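Writing the rules before the robot moves
September 22, 2023
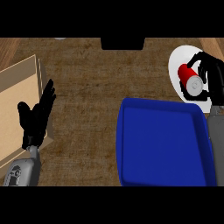 A simulated sorting task, with a red can in the robot's right hand and the left hand open.

Magdolna Lengyel keeps the house rules for simulated robot work at Ovinville in a document that is 5 pages long. It used to be 30.

"People didn't read the long one," she says. "They read the first page and then asked whoever was sitting next to them."

Lengyel joined the company as a test engineer and took over the rules in July. Most of what she inherited dealt with hardware: emergency stops, floor markings, who may stand where. The simulation team had almost nothing of its own, and each person ran tasks a little differently.

The first thing she changed was how a task is described. A trial now needs a written start state and a written end state, and both have to be agreed on before anyone runs it. "If you write 'put the can away,' you'll get three opinions on what away means," she says. "Is it in the box? In the tray? Upright or on its side? Say it in the task sheet."

The second change was about failures. Under the old habit, a dropped object often meant a quick reset and no record. Now the trial stays in the log with a short note, and only the reviewer can mark it as invalid. Ivan Symonenko, who reviews the logs, was against this at first.

"I thought it would bury me," he says. "We had 4000 trials in one batch. But the notes are short, and I spend less time guessing what happened."

Both of them are careful about what a simulated result can support. The rules say that no grip setting moves to a real arm on the strength of simulation alone. Someone has to repeat the task at low speed, with a second person at the stop button.

"A can in software weighs what you typed in," Lengyel says. "A can on a real table might be half full — and the hand won't know that."

She gets complaints about the naming rule more than anything else. Objects must be called the same thing in every sheet, so a tray may not become a bin halfway through a project. Symonenko still slips now and then, and she sends the sheet back.

The next revision will cover tasks that use both arms. Lengyel has a draft, and she wants it to fit on one page.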